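Sorting the Snack Table

I finally went through the snacks this afternoon. They had been piling up since December in two kitchen drawers and a tote bag, and I kept buying more because I couldn't see what I had. I put the white textured cloth on the table, took everything out, and started making groups.

Bread went first because it goes stale first. The little wrapped French bread rolls are good with coffee, one per person, and I don't bother warming them. The long loaf needs a knife and a plate. The small cakes and pastries went into the pink box — it's shallow enough that you can see what's in it without digging. 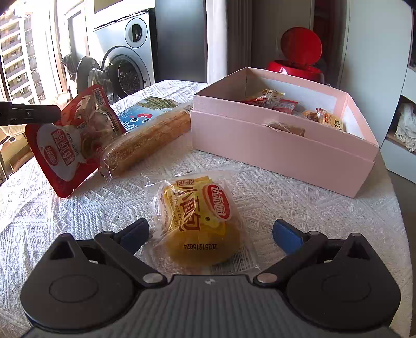 Hema Raju wrote to me that she would never mix bread and sweets in one box, since the bread picks up the smell, and that she keeps hers in separate tins with the dates written on tape. She also goes through them every 20 days.

I may try the tape. I don't have enough tins, and ours are all individually wrapped, so I haven't noticed a smell. I did find 5 things that were close to their dates, and those are going in lunches this week.

The harder part was the savory stuff. It doesn't stack, the bags slide off each other, and half of it is things only one person in the house eats. I like the vegetarian Beijing roast duck, the one in the red and white package. It's chewy and a little sweet, and I slice it thin over plain noodles. Jintana Saithong gave me my first pack and I've bought it ever since.
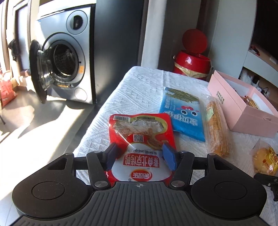 I eat it cold most of the time. If I have a cucumber I cut that up too, with a spoon of whatever sauce is open. The rolled snacks and the blue packets are for the kids next door, and they can stay in a bowl near the door where they'll get eaten.

Next is the tea shelf, which is worse. I'm leaving that for after the laundry.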